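Search this site
Enter keyword
Go

Winter Care for Doormats, Entry Floors and Boot Trays

Hindcombe Household Advice Service
Updated 2022-12-26

Most of the dirt found on household floors arrives through one door. Between November and the end of the winter, that dirt includes road salt and fine grit, both of which scratch floor finishes and leave a white film when they dry. The following guidance applies to houses and apartments alike.

Mats

Place one coarse mat outside the door and one absorbent mat inside it. The inner mat should be long enough for an adult to take two full steps before reaching the bare floor. Residents with a narrow hallway may use a runner in place of a mat, provided that it has a non-slip backing and the door clears it when opened.

Shake both mats outdoors twice a week. Once a month, turn the inner mat face down on a hard surface and vacuum the back. Grit works loose from the pile and can then be swept up. Do not beat rubber-backed mats against a wall - the backing cracks along the fold.

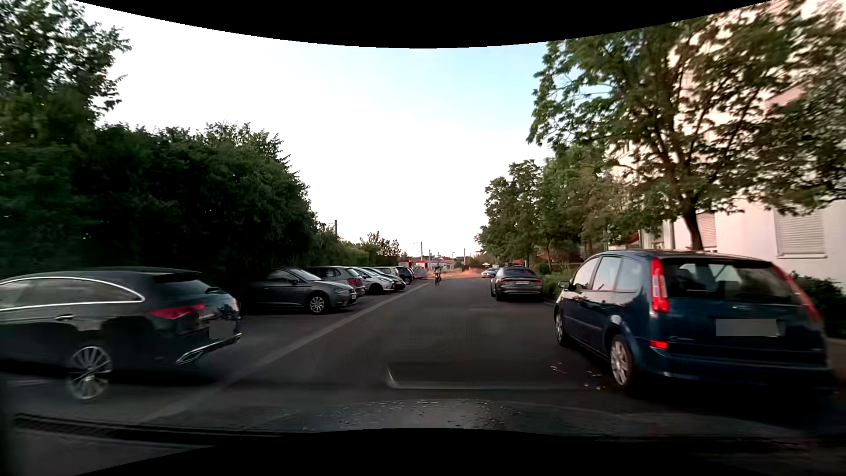
Salt should be removed from the inner mat before it is washed. Vacuum slowly in both directions, then blot with a cloth dampened in cool water. Hot water may damage the backing. Dry the mat flat, away from radiators, and do not return it to the floor until the underside is fully dry.

Salt film on hard floors

Sweep first. Mopping over grit moves it across the floor and causes fine scratches. For tile and vinyl, mix 300 milliliters of white vinegar into a bucket of warm water, mop a small section at a time, and rinse with clean water. Vinegar must not be used on marble, limestone or other natural stone. For sealed wood, use a barely damp cloth and dry the boards at once.

Stubborn rings left by boots can be treated with a soft cloth and the same solution, held in place for two minutes. Repeat if necessary. Scouring pads are not recommended on any finish.

Boot trays

A tray with a raised rim of at least one inch will hold the meltwater from several pairs of boots. An 800-millimeter tray suits most households. Line it with washed pebbles or a wire rack so that soles do not stand in water. Empty the tray every evening in snowy weather, and wipe the rim, where salt tends to collect.

Leather boots should be wiped before they are placed on the tray. Stuff them loosely with plain paper and replace the paper when it feels damp. Boots dried next to a heater will stiffen and may split at the toe.

Vacuum filters

Fine grit clogs filters quickly. Check the filter every two weeks during the winter and wash it only if the manufacturer's instructions allow. A filter that is put back damp will produce a musty smell - allow a full day for drying.

Shares: 712
Views: 1358
Comments: 3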